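Speaker notes: Shared Kitchens in Residential Buildings — Water, Cleaning and House Rules
12 Oct 2022

Opening. Thank the Kivdale housing office for the invitation. State that the talk covers shared kitchens only; laundry rooms are on the afternoon program.

Slide 2. Begin with the Hellport building. It has 121 residents and 5 shared kitchens. Residents were asked in writing what they wished to see changed. Most replies concerned dishes left overnight and the hours of use. Very few concerned the equipment.

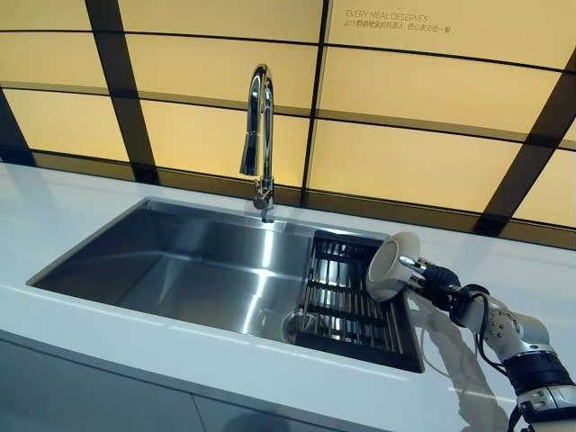

Read the old house rules aloud, slowly. They fill two pages and mention fines four times. Pause. Then read the new version, which fits on one card.

Slide 4. Dishwashing. The recommended rule is that whoever starts a load also empties it. Buildings that assign the task by weekly rota report more disputes — see the Politis handout, page three.

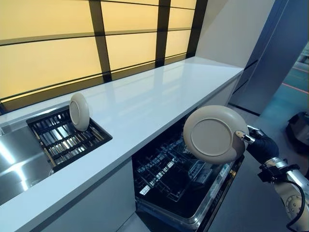 Ngọc Lý
Senior Adviser, Residential Standards, Vistora

Plates should be scraped before loading. Rinsing under a running tap is discouraged in the printed guidance, and managers should expect questions on this point. Refer technical questions to Hậu Đinh, who will be seated in the front row.

Slide 6. Sinks. One deep basin is preferred where large pots are in regular use. Drain strainers are to be emptied daily by residents and checked weekly by staff. 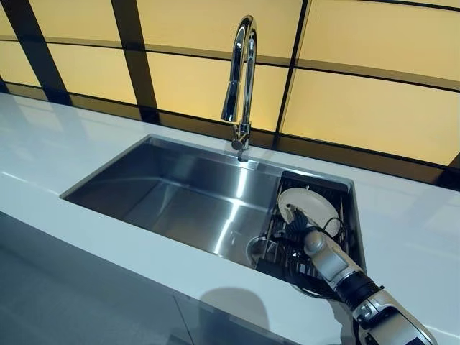
Move to costs. The cleaning deposit at Hellport was lowered from 200 dollars to 100 dollars per resident in the spring. Do not discuss individual accounts. If asked about refunds, direct the person to the housing office.

Slide 8. Quiet hours. Kitchens may stay open after ten, but dishwashers should not be started after that time. Skip this slide if the session is running late. 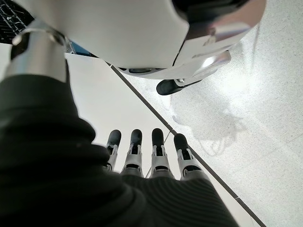 Close with the request for written comments, due by the end of October. Handouts are on the table by the door. Take questions.

Shares: 5 | Comments: 0
This site uses cookies to improve your visit. Accept | Settings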